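Main page | Contents | Random article | Recent changes | Log in

Reference > Furniture > Tables > Tabletop

Last updated in August

Tabletop

A tabletop is the flat upper part of a table, the part on which objects are set down and work is done. It is held up by legs, a pedestal, trestles or a frame, and in many modern tables it is made and sold separately from its base. The word is also used for small items meant to stand on a table, such as tabletop fans and tabletop games, which are not covered in this article.

Shape

Square and rectangular tops are the easiest to cut from sheet or plank material and can be pushed together to make a larger surface. Round and oval tops have no corners and are common in dining rooms and cafés. A square top suits a small room or a single worker, and all of its sides can be reached from a chair. Corners may be left sharp, but most makers ease them slightly.

Materials

Solid wood tops are built from boards glued edge to edge. The wood swells and shrinks across the grain as the humidity of the room changes, so the top is normally attached to its base with slotted brackets or wooden buttons that let it move. Veneered tops have a thin layer of real wood glued to a core of particleboard, fiberboard or plywood. They stay flatter than solid tops and cost less, but a deep scratch can reach the core. Laminate, glass, stone and metal are also used.

Light woods, including birch, maple, ash and beech, are popular for desks and work tables. They brighten a room and show dust less than dark finishes do. They do show ink and coffee.

Grain

Grain is the pattern left by the growth rings of the tree. Where a log is cut straight through, the rings near the middle of the board appear as arches or V shapes, often called cathedral grain, and those toward the sides appear as closely spaced parallel lines. Quartersawn boards show mostly straight lines. Rotary-cut veneer, peeled from a turning log in a continuous sheet, has broad, wandering bands.
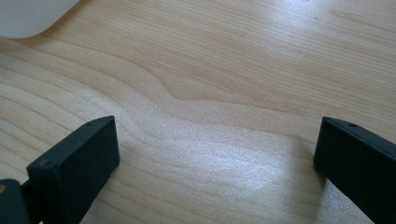 Fine, wavy grain on a light wood tabletop, with light reflected from the surface.

Grain direction matters in use as well as in appearance. On a rectangular top it usually runs along the longer side. On a square top the maker is free to choose, and many run it from left to right as seen by the person seated.

Finish and glare

A finish seals the wood and determines how much light it reflects. Oil and wax leave a low sheen and are easy to renew. Lacquer and polyurethane form a harder film, sold in grades from matte to gloss. Even a satin film can throw back a bright patch under a lamp or facing a window, and the grain is hard to see in that patch. The furniture writer Joni Mustonen, in a short guide published under the Nadora imprint, recommends checking a sample from sitting height before choosing a sheen.

Fittings

Desk and work tables often have a grommet, a lined hole that lets cables pass down through the top. It is usually round and placed near the far edge, and black plastic is the most common lining. Clips may be fastened along the edges to hold cables, paper or a cloth. Clips with a clamping screw need a pad underneath to avoid denting soft wood.

Trays on tabletops

A tray keeps small parts together and protects the finish. Shallow trays with low walls are preferred where the hands must reach in often, and rounded corners make them easier to wipe clean. A tray placed toward the back of the top leaves the front edge clear for the forearms. Lids and other flat items are generally laid inside the tray so that they do not slide off the table.
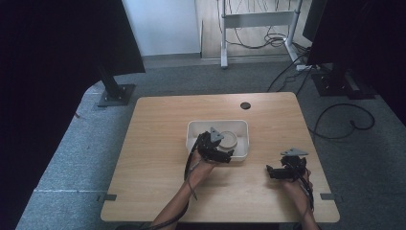 Care

Dust is removed with a soft dry cloth, moved along the grain. Spills should be blotted at once. A cloth dampened with water and a little dish soap is safe on most film finishes, followed by a dry one. Oiled tops need a fresh coat when water no longer beads on them. Light wood also changes color in daylight, usually toward yellow, and an object left in one place for months can leave a paler outline. Anil Achari, a refinisher, advises shifting trays and lamps every few weeks during the first year.

See also

Desk
Cable grommet
Veneer
Serving tray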